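About Prornine

Prornine supplies bread, rolls and morning goods to schools, care homes and workplace canteens in and near Omville. The company was registered on 1 Sep 2020 and took over the lease of the former Shahbazi bakery, including two deck ovens and the flour store. A third oven was added later, along with a spiral mixer.

The bakery runs one main shift. Doughs are mixed in the afternoon, held overnight in the retarder and baked from early morning. White and wholemeal doughs use a long cold proof with a low yeast content. Rye is made on a separate line with its own sour, refreshed daily. Standard rolls are scaled at 70 g and small rolls at 30 g before baking. Other weights can be set for contract orders.

We currently deliver to 187 sites. Routes are fixed each term and reviewed in September, when most schools confirm their numbers. Orders can be changed until noon on the day before delivery. Crates are collected on the next visit and washed on site.

Ingredient and allergen sheets are issued for every product and revised whenever a recipe or supplier changes. Sesame is handled in the building. Nuts are not. Each batch carries a code showing the mix, oven and day, and customers should quote this code when reporting a fault.

Flour comes from a single mill under an annual contract. Stock control and invoicing are run on Pirix, and account holders can use the same system to view past orders and download statements.

Nerys Jenkins is the general manager and deals with new contracts. Trial deliveries last two weeks and are charged at the normal rate. The site has no shop counter, and visits are by appointment only.

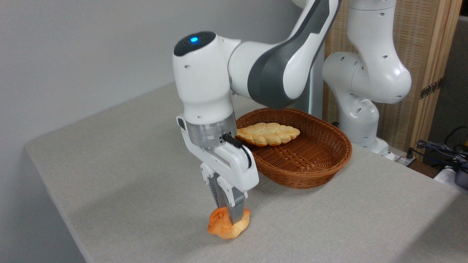

Requests for trial deliveries should state the number of sites, the earliest time each kitchen is staffed and any limits on vehicle access. Account forms are sent out once a route has been agreed.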